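In defence of the slow setup

Ask anyone who looks after a robot cell what they did before lunch and you'll probably get a slightly embarrassed answer. They wiped the table. They moved a cable. They put a basket back where it was supposed to be and then checked it again.

I think that's the best part of the job, and I'd like more people to say so.

The cell I help look after at Wereton is a two-armed bench for packing groceries. Snacks go in a basket or a bag, drinks stand nearby, and two white arms share one brown tabletop. On paper it's a small thing. In practice it has taught me more about automation than the big palletizing line at Stikutgate ever did, and I was there for two years. At Stikutgate every carton was the same carton. On our bench a wafer pack is long and light and shiny, a drink bottle is slick, and a plastic bag never has the same shape twice.

Visitors go straight to the arms. Fair enough, they're lovely to watch! I'd send them to the wrist view first, and I'd ask them to look at where the fingers meet the wrapper.

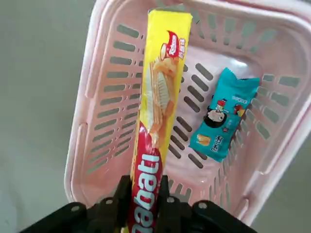

Start with the fingers

A gripper closing on a wafer pack has very little room for error. Squeeze too hard and you've made crumbs, too lightly and the pack swings. We keep a notebook of finger settings for every product, and it's up to 74 entries now. Some of those were written by people who've moved on, in handwriting only I seem able to read, and I'd still take that notebook over any settings menu I've used.

My opinion, for what it's worth, is that finger care should be the first thing a new technician learns. Take the fingers off, clean the faces, look for wear along the inside edges, put them back and check that they close square. It takes 15 minutes once you have the knack of it. At Dunne, where I trained, it was treated as a chore for whoever was newest, and the more experienced hands soon lost their feel for it. That's a shame, as there's no faster way to learn what a machine has been up to.

The second thing is cables. The line to a gripper has to travel with the wrist through every turn it makes, so it needs slack, but a loop that's too generous will sooner or later catch on a basket rim. I like to run both arms through their full reach at a crawl and watch nothing except the cable. It's oddly peaceful, and you notice all sorts of things you'd miss at working speed.

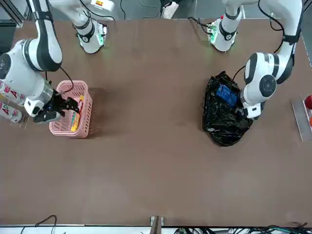
Hands on the arm

There's a school of thought that says a good cell is one you never need to touch. I've heard it from clever people, and I understand the appeal – touching costs time, and time on a shared bench is precious. But I think it gets the relationship backwards. The Neltemano job, our longest so far, ran to 965 picks, and the setup that made it possible was done at arm's length, by people standing right beside the equipment with their sleeves pushed up. 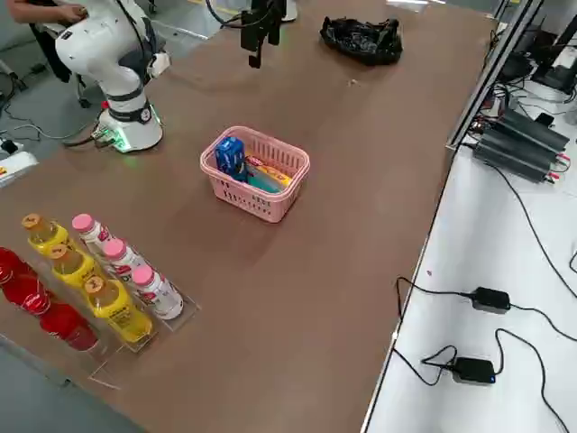

You learn the stiffness of a joint with your palm long before it shows up in a log. You learn how far the base really is from the table edge by leaning over it. None of this replaces the proper checks, and you make the arm safe before you reach in, every single time. What it gives you is a sense of what normal feels like, and I don't know how else you'd come by it.

So my plea to anyone planning a cell is to leave room for people. Leave space to stand at the base. Put the power supplies where somebody can get at them without crawling. Give the technician an hour in the morning and don't ask for a number at the end of it. I'm heading in early tomorrow to re-dress the left arm's cable, and I'm looking forward to it more than I can reasonably explain to my family.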